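How to File a Lodging Tax Return for a Short-Term Rental in Skirkstead

By Fadi Qaisi

Anyone who rents a room, apartment or house in Skirkstead to visitors for stays of fewer than 60 nights must collect lodging tax and file a return each month. The steps below cover a single property with one owner. Owners with several properties follow the same steps but attach a schedule, covered near the end.

Before you start

You need the following at hand:

- your lodging permit number, printed at the top right of the permit
- a booking record for the month, showing arrival date, departure date and amount charged for each stay
- payout statements from any booking site you use
- exemption certificates signed by guests, if there were any
- a bank account and routing number if you plan to pay online

If you don't have a permit number, stop and apply for one first. A return filed without it is treated as not filed, and the late charge runs as usual.

Step 1. Sort the stays by length

The 60-night limit applies to each stay by the same guest under the same agreement. A stay that reaches the limit is a residential tenancy and is left off the return from the first night, provided the agreement was signed for that length at the start. If a guest booked a short stay and extended it later, the original booking remains taxable. Only the extension can be left off, and only if it meets the limit on its own.

Nights are counted, not days. Arrival day counts as a night and departure day doesn't.

Step 2. Put each stay in the right month

Tax is due for the month in which the guest leaves, no matter when the money arrived. A guest who checks in at the end of August and checks out in September goes on the September return in full. Don't split the stay between two returns. This is the most common error on first filings, and it usually comes from copying monthly totals straight from a payout statement. Most booking sites group payouts by the day of transfer, and that day may fall in a different month from checkout.

Step 3. Work out gross receipts

Add together everything the guest was required to pay in order to stay:

- nightly rate
- cleaning fee
- extra guest fee
- pet fee, if it is not refundable
- the booking site's host fee, before it was taken out

The last item catches people out. The return asks for what the guest was charged, and a payout statement shows what was left after the fee. Look for a column headed "gross" or download the long version of the statement.

Leave out refundable deposits that were returned, optional items the guest could have refused (bicycle rental, airport pickup), and lodging tax itself.

A deposit you kept is a different matter. If it was kept to pay for damage, leave it out and keep the repair bill. If it was kept as a cancellation charge, include it.

Step 4. Subtract exempt stays

Exempt stays are entered on their own line, so count them in gross receipts first. An exemption requires a certificate signed by the guest on or before the day of arrival. Certificates signed afterward are not accepted. The owner keeps the certificate and does not send it in.

Step 5. Calculate the tax

The rate is 12 percent of taxable receipts. For one month with taxable receipts of $1,682, the calculation is:

Taxable receipts: $1,682.00
Rate: 0.12
Tax due: $201.84

Round to the nearest cent on the final figure only. If you round stay by stay, the total may differ from the one the form produces, and the system will hold the return until the two agree.

If a booking site already collected the tax for some stays, enter that amount on the line for tax collected by others. You still report the receipts. Enter the site's name as it appears on the statement, and check that it did remit to Skirkstead. Some sites collect county tax only — the statement will say which.

Step 6. Complete Form 61

Form 61 can be filed online or on paper. The lines are in the same order in both versions.

Line A: gross receipts (Step 3)
Line B: exempt stays (Step 4)
Line C: line A minus line B
Line D: line C multiplied by the rate
Line E: tax collected by others
Line F: line D minus line E, amount due

If line F is zero, file anyway. A month with no guests also needs a return, with zero entered on every line. Blank lines are read as missing, and a return with missing lines is sent back.

Step 7. Pay and save the receipt

Online payments need to be made in the same session as the return. If you close the window between the two, the return is saved as a draft and has to be opened again from the account page. Paper filers should write the permit number and the month on the check.

Save the confirmation page as a file. The email that follows it shows the amount but leaves out the line entries, so it is of little use if a figure is questioned later.
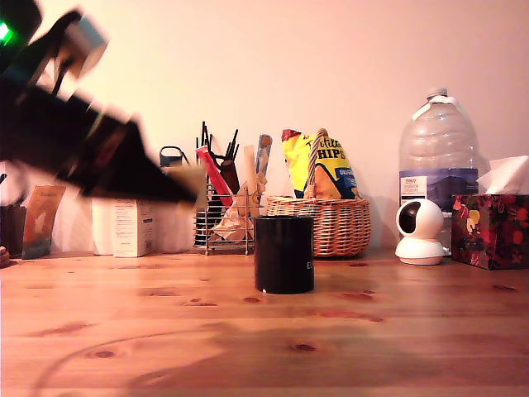
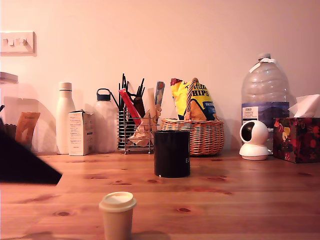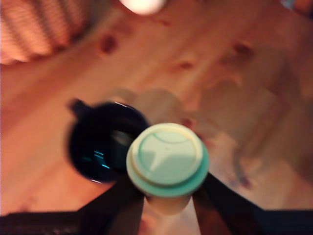
Owners with more than one property

File one Form 61 for all properties and attach Schedule P. List each permit number on its own row with its own lines A to C. The totals of the rows must match the form. If one permit was closed during the month, list it with the closing date and report any stays that ended before then.

Correcting a return

To fix a mistake, file the same form again for the same month and mark the box for an amended return. Enter the full correct figures, not the difference. If you paid too much, choose between a credit on the next return and a refund. The credit shows up sooner. If you paid too little, pay the balance with the amended return and wait for the notice of interest — it is worked out by the office and should not be added by the owner.

An amended return replaces the first one completely, so exempt stays and tax collected by others have to be entered again even if they were right the first time.

Last updated: 28/08/2019

Related guides
Applying for a lodging permit in Skirkstead
Guest registers: what to record and how long to keep it
Lodging tax in Clirkivton: differences for owners near the line
Closing a permit after a sale

Contact | Copyright Kuhlmann Rental Guides | Back to top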